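Birnside Packaging Reuse Trial: Progress Report to the Dramani Fund

Reporting period: to the end of July
Prepared by: Nisha Bisht, Fullov
Checked by: Narendra Srivastava

Summary

The trial is on schedule. Of the 2000 rigid boxes issued to shops in Birnside and Skitley, 653 have completed at least one full return trip. Spending is within the agreed budget, apart from washing costs, which are dealt with under Costs.

Returns

Boxes come back by two routes: the collection points in Birnside and the return van from Skitley. The Birnside points work as planned. The Skitley van was late starting because the loading bay agreement had not been signed, and its returns cover a shorter period. The two sets of figures should not be compared until the next report.

Each returned box is scanned, washed at the Fullov depot and inspected before reissue. To date 40 boxes have been withdrawn at inspection. Cracked corners are the main fault, followed by lids that no longer seat properly. Withdrawn boxes are kept for the material tests in work package 2.

Handling and storage

The depot layout was changed in June. Clean and used stock now have separate racking, and the wash line is fed from one side only. This has cut double handling – staff had been moving the same pallets twice in a shift. Labels remain a problem. The current adhesive survives the wash but lifts at the edges in cold storage, and a second supplier has been asked for samples.

A box design with a white body and a blue oval on the upper face is shown below. 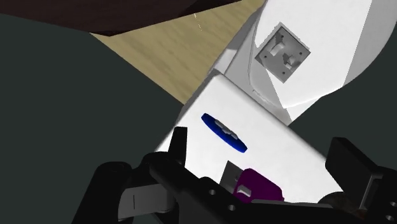 Costs

Washing has cost more per box than forecast. The forecast assumed full loads, and the machine has often been run part full to meet shop orders. From August the depot will wash on fixed mornings and hold a larger clean stock. No extra funding is requested.

Next period

Work will cover the label trial, the first material tests and a full set of Skitley returns. The shop survey has been drafted and will go out once Narendra Srivastava has agreed the questions with the Skitley traders – a reply is expected before the next payment claim.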